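4.2 Resetting the plug task between simulated episodes 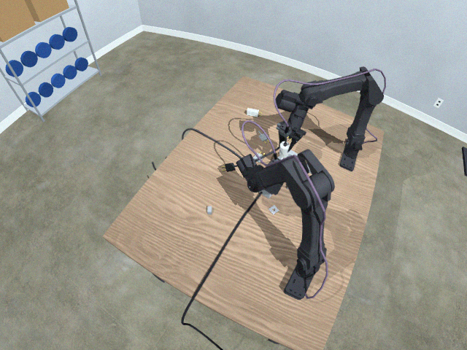 Before you record results for the Vellach method, the simulation must start each episode from a correct state. Please follow the steps in order.

1. Stop the policy and open both grippers.
2. Load the start file and set the random seed.
3. Run 30 episodes without changing the seed list.
4. Save the success rate together with the log.

Note: A cable which hangs over the table edge is allowed. Do not delete this episode.

Caution: Never mix results from two versions of the contact model.

Print this page | E-mail this page

Comments (2)

Bezawit Gebremichael: In step 2, is the seed also for the cables?
Tahmineh Amini: Yes, for all loose parts.

© 2021 Grunholm | Contact | Back to top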